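3.2 Simulated demonstration collection

Demonstrations for the bowl task were collected in Sosto, the simulator used for all tabletop experiments. A single arm with a two-finger gripper works over a bowl on a round, cloth-covered table. Bowl position and wall color are sampled anew for each episode.
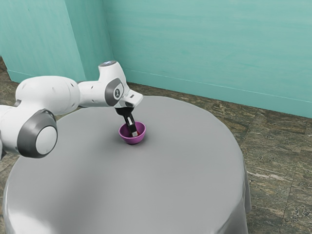
Figure 2. Simulated bowl task with the gripper lowered into the bowl.

Motions come from the Nguyen-Tran planner, with noise added to the approach angle. An episode ends when the object clears the rim or after 1000 control steps, whichever comes first. Episodes in which the bowl tips past 90 degrees are dropped. The final set, Gamunero, holds 3012 episodes.
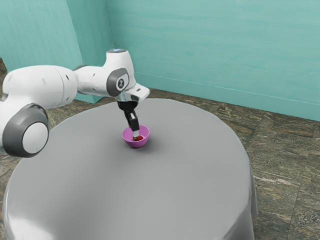
Contact between finger and bowl wall is allowed during the approach and is logged at every step. Early versions of the filter rejected any such contact, and policies trained on that data stopped short of objects lying near the wall. We kept the looser rule for every run in Section 4, including the Skevelside baseline.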